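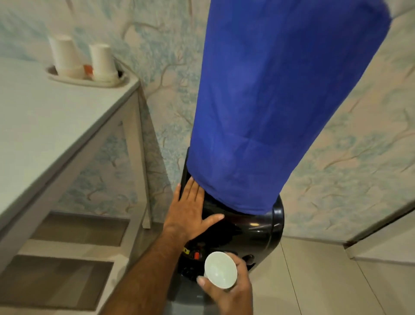 Water dispenser, small room, blue cover on the bottle

Jimside Building, Dustasby
General safety walk-through, with comments
Monday, February 10, 2020

Marks used: OK = fine as found. FIX = needs attention before the next walk. ASK = I couldn't settle it on my own and would love some help.

Good morning, everybody, and thank you for putting up with me and my clipboard again. I know the form only asks for a mark in each box, but I've always found that a mark without a word or two beside it is no use to anyone a month later, me included, so please bear with the comments.

1. Entrances and walkways

Front door closes fully by itself: OK
It drags a little on the sill in cold weather, as it has for years, but it latched every time I let go of it.

Entry mats flat and dry: FIX
The inside mat has curled at the corner nearest the mailboxes. I flattened it with my foot and it came right back up to greet me. I'd like to replace it with the heavier kind we have at the back door.

Outside steps clear and salted: OK
Very nicely done, and whoever did it got the shady end too.

Handrail tight: FIX
The bottom bracket moves when you lean on it. It wants one longer screw, I think, and I'll bring my drill.

2. Exits and emergency lights

Exit signs lit: OK

Emergency lights come on with the test button: FIX
All good downstairs. The one at the top of the back stairs came on and then faded while I was still holding the button, so the battery is probably on its way out. It was on the December sheet as "a bit dim," in my own handwriting, and I should have ordered the part then. Sorry, all.

Back exit unblocked: FIX
Oh, my friends. The Kamolrat boxes are in front of it again. I do understand that deliveries come in that way and that it's a long carry to the storeroom, but the door has to swing all the way open. I moved what I could lift and left a note on the rest.

3. Fire safety

Extinguishers in place, gauge in the green: OK
Tags are current. The one by the copier has a coat hanging on it most days, so if it's your coat, there are perfectly good hooks by the front door!

Alarm panel shows normal: OK

Paper and cardboard away from the heater: OK
Much better than last time. The archive shelf holds over 2,000 folders now and they're all back behind the yellow tape line, where they belong.

4. Kitchen and small rooms

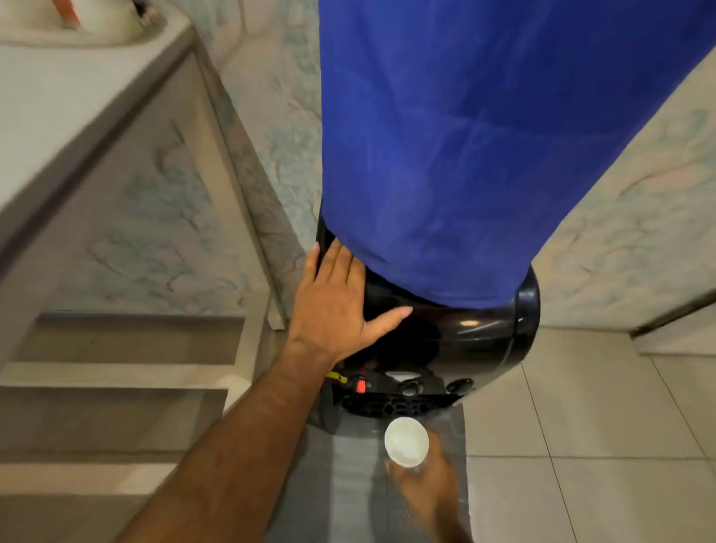
Water dispenser, black body and lower edge of the cover

Floors clean, no loose tiles: OK
The tile by the sink that used to click has been glued down and I jumped on it twice.

Microwave door and cord: OK
Somebody has been heating soup without a lid, but that isn't a safety matter, so I'll say no more than that.

Refrigerator seal: OK

First aid box stocked: FIX
We're out of the large bandages and low on gloves. Please, please write it on the card inside the lid when you take the last of something. I won't ask what happened, I only want to fill it up again.

5. Electrical

Cords and plugs undamaged: FIX
The desk lamp in room 11 has a nick in its cord just above the plug. I've unplugged it and put a tag on it. Please don't plug it back in, even for a minute, however dark the afternoon gets.

No power strips plugged into other power strips: FIX
Room 214, and I think you knew I'd find it. There's a wall outlet behind the filing cabinet that would do the job nicely if the cabinet came forward a few inches, and I'm glad to help push.

Breaker panel labeled: ASK
Most of the labels are readable. One breaker just says "Stollus," and none of the people I stopped in the hallway could tell me what that was. If you remember a tenant or a machine by that name, do come and find me. 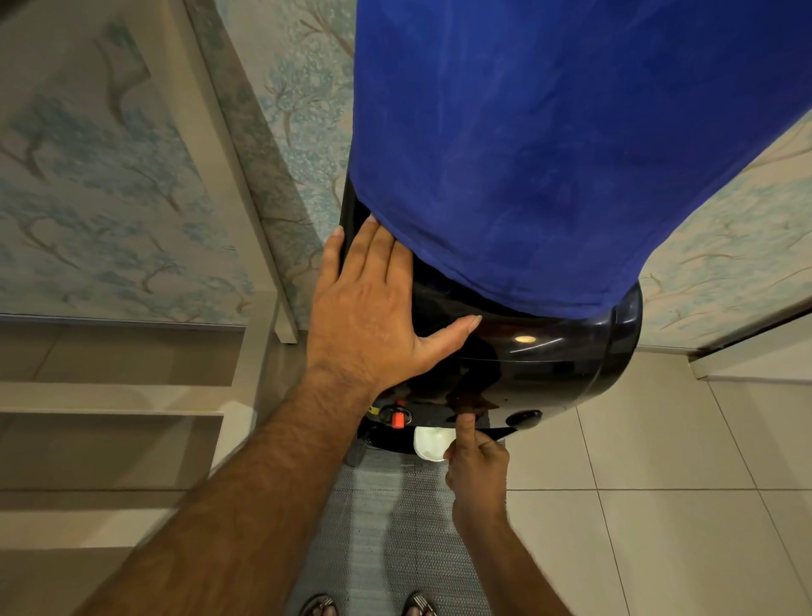 6. Storage and lifting

Heavy items on low shelves: OK
The reams of paper have all come down from the top shelf, and my back thanks you.

Shelving fixed to the wall: FIX
The tall unit on the left of the storeroom has lost its top strap. Until I've put a new one on, please take things from it gently and don't let anyone climb it — there's a step stool right behind the door.

Step stool feet in good shape: OK
The rubber is wearing down, though there's a good bit of life in it yet.

Ladder tied up and out of reach of visitors: OK

7. Left over from last time

Light bulb in the stairwell: done.
Sticking window in the meeting room: still sticking. It opens if you lift while you push, but it really ought to be planed, and that will have to wait for warmer weather.
Parking lot pothole: reported to the landlord again, with directions this time.

If I've marked something against your room that you think is unfair, stop by and we'll go look at it together. I'm in most mornings, and the FIX items will be pinned up by the mailboxes so you can cross them off as they get done.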